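Unit 4: Returning Bottles to the Carton
Packing and Bench Work, September 2022
Handout prepared by Marichka Pylypenko, with corrections from Ctibor Čierny

Reading before class: pages on single-bottle cartons in the Říha packing guide. Bring your bench sheet from Unit 3.

4.1 What the unit covers

In Unit 3 we took stock out of its packaging, used it and recorded what was left. This unit covers the other direction. A bottle that has been opened goes back into its printed carton, the carton goes back on the shelf, and the bench is cleared for the next job. The work is simple, but most of the damaged cartons we get come from this step.

The term "carton" in these notes means a folding cardboard box made for one product. A "case" is the larger plain box that holds several cartons. Keep the two words apart in your bench sheets, as they are stored in different places and counted on different forms.

4.2 Preparing the bench

Cover the work area with one large sheet of white paper before you open anything. The paper does not have to lie perfectly flat, but smooth out any ridge that a carton would stand on. Leave a margin of bare tabletop on at least one side. Clean cartons stand on the margin or near the edge of the sheet, away from the middle, where spills and smears collect.

A marked sheet may stay in use for the rest of a session if the marks do not come off on a dry cloth. Press the cloth on the mark and look at it. If there is color on the cloth, replace the sheet. If there is none, carry on and keep the carton clear of that spot anyway.

Paper comes from the Flalteck roll by the door. One roll is 4000 inches long and has to last the term. Tear against the bar and do not cut it with the bench knife.

4.3 Opening the carton

Stand the carton upright. Fold all the top flaps outward as far as they will go without tearing at the crease. A flap left standing straight up will catch the bottle or get pushed inside with it. When that happens, take the bottle out again, straighten the flap and start over. Pushing harder splits the corner.

Check the inside before the bottle goes in. Leaflets belong flat against one wall. Caps, ties and used cloths do not belong in the carton at all.

4.4 Lowering the bottle

The bottle goes in base first. Bring it over the opening, get the base inside, then let it down until it rests on the bottom. Keep hold of it the whole way. Students often let go once the base is in, and the drop is enough to open the bottom flaps of a light carton.

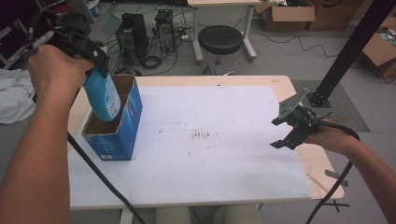
Photo: Vendula Lukáč / Dusulness Training Workshop

The lower part of a rounded bottle is the easy part. Difficulty comes at the shoulders, or where a label has begun to lift. A lifted label edge folds back on itself against the cardboard, and after that it will not lie flat again. Turn the bottle so that the lifted edge faces a corner, where there is more room.

With tall bottles, watch the angle. If the bottle leans, its base meets the wall of the carton and the whole carton tips over. Either straighten the bottle or steady the carton with the free hand. Steady it low down on the side, not by a flap.

4.5 Closing and placing

Fold in the side flaps first, then the front and back. Tuck the tongue if there is one. Do not tape a printed carton. Tape is for cases only.

Turn the carton so that its barcode label faces the front of the shelf. On some cartons the label is near a lower corner and is easy to miss. Find it before you put the carton down, and write the last digits on your bench sheet.

4.6 Fill levels and records

Opened bottles are recorded by weight. Put the bottle on the scale before it goes into the carton and write the weight in grams. The Clevusen scale at bench two reads up to 2330 grams, so it cannot be used for full cases. Use the floor scale for those.

Worked case: a bottle weighs 500 grams on the scale. The empty bottle and cap are listed at 95 grams. The contents are therefore 405 grams, and that is the figure for the third column. The second column is for the full reading. Prodromos Mitsotakis-Vlachou marks these sheets and will return any that have only one of the two figures.

4.7 Common faults

Flap inside the carton. Take the bottle out and refold.
Bottle upside down. Usually found when the next person opens the carton and sees the base. Record it as a fault even if nothing leaked.
Carton stood on a mark. Wipe the bottom, check it, and swap the carton if the cardboard has softened.
Wrong carton. Compare the name on the bottle with the name on the carton before you lower it. Color alone is not enough, as two products in the same range may share it.

4.8 Practice

Work in pairs at one bench. One person packs and the other fills in the sheet, then change places. Repeat until each of you has packed three cartons with no refolding. Akash Nishad has the spare cartons and the list of empty bottle weights.

Hand in both bench sheets, clipped together, with the pair number in the top right corner. Unit 5 starts with cases and dividers, so keep your last three cartons closed and leave them on the lower shelf.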